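本网站使用 Cookie 以改善浏览体验。继续浏览即表示同意。[接受] [设置]

阅读时间：7 分钟

Nanent 控制栈 用户手册
第 4 章 开门任务：仿真环境配置与调试

更新：2020年3月16日，维护 Aoife Quinlan

本章只讲仿真。真机部署看第 6 章，参数不能直接照搬，尤其是力阈值。

4.1 开始之前

需要装好：
- Nanent 核心（控制 + 调度）
- Fadine 感知模块
- Rendine 渲染后端，无显示器的服务器用离屏模式
- Tierney 规划器，可选，没有的话退回到内置的直线插值

显卡驱动先更新。旧驱动下离屏模式会黑屏，日志里不报错，很坑。

注意：Fadine 和 Rendine 的版本要配套，混装时深度图会上下颠倒。查版本用 nanent doctor，输出最后几行就是。

4.2 加载场景

1. 进工作目录，执行 nanent init door_task。会生成 config、scenes、logs 三个子目录。

2. 打开 config/scene.yaml，把 backend 改成 rendine。缩进用空格，不要用 Tab。

3. 设随机种子。默认 seed: 32，回归测试一律用这个，别改。自己做实验随便。

4. 启动：nanent sim --config config/scene.yaml。首次启动要编译着色器，慢，等着。终端出现 ready 再往下走。

5. 另开一个终端，nanent status。四个进程都应该是 up。有 stale 的话先 nanent kill 再重来，不要只重启单个进程，时钟会对不上。

小心：仿真跑着的时候不要改 scene.yaml。热加载只支持 perception.yaml 和 planner.yaml，其他文件改了会被忽略，或者更糟，读进去一半。

4.3 手腕相机

手腕相机挂在 gripper_base 下面，外参写在 config/wrist_cam.yaml。

1. 焦距填 560（像素）。fx、fy 一样。

2. 近裁剪面不要太大，否则手指会被裁掉，自遮挡掩码就算错了。

3. 执行 nanent cam check wrist。会弹出预览窗口，两根手指都要能看到。只看到一根，多半是外参里 roll 的符号写反。

4. 生成自遮挡掩码：nanent cam mask wrist --open。夹爪必须是全开状态。换了手指模型要重新生成，老的掩码不会自动失效。

提示：预览卡顿不影响控制频率，两边是分开的线程。

4.4 把手检测

Fadine 输出两样东西：把手的分割掩码，和一个抓取位姿。坐标系是相机系，不是基座系，转换由 Nanent 做，自己别再乘一遍。

1. perception.yaml 里 target 设为 lever_handle。圆形球把手用 knob，两个模型不通用。

2. 打开 debug_overlay: true，先看叠加图再跑动作。

3. 机械臂移到预抓取位（nanent goto pregrasp），夹爪张开，等画面稳定。

4. 对照手腕画面检查。黑色门板配黑色把手是比较难的一种，把手和门的颜色差别很小，只有杆的左缘有一道淡淡的高光，分割容易漏掉下半截。黄铜色的圆形底座倒是好认，拿它当锚点，杆竖直垂在底座下方。画面上沿那一条背景（木纹、灰墙之类）不应该出现在掩码里，有的话把 roi_top 往下收。
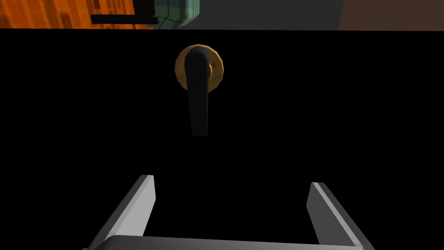
5. 掩码没问题就锁定目标：nanent target lock。锁定后感知只做跟踪，不再重新检测。门动了以后跟踪丢失是正常的，规划器接着用最后一次的位姿。

注意：纯黑门板没有纹理，光流基本没用，tracker 选 depth 不要选 flow。

4.5 规划与执行

1. planner: tierney，模式选 approach_then_turn。

2. 先空跑：nanent plan --dry-run。轨迹存到 logs/plan.json，可以回放。

3. 回放里留意手指和门板的间隙，太近就加大 standoff。

4. 执行：nanent run。中途要停按空格，Ctrl+C 会把整个仿真一起带走。

小心：reach 阶段报 IK_FAIL 时不要反复重试，先检查底座位置。规划器端口默认 2,035，被占用时也会报 IK_FAIL，这个错误信息下个版本会该。

4.6 常见报错

MASK_EMPTY：没检测到把手。检查 target 类型，再看光照参数。
POSE_JUMP：前后两帧位姿差太大。把 smooth_window 调大一点点，太大会有延迟。
CLOCK_SKEW：进程没一起启动。全部杀掉重启。
GRIP_TIMEOUT：夹爪没闭合到位。仿真里一般是碰撞网格没加载，看 logs/physics.log，搜 mesh。

还解决不了，把 logs 整个目录打包连同 nanent doctor 的输出一起发过来，光截图没法查。

联系我们 | 文档反馈 | © 2020 Nanent | 返回顶部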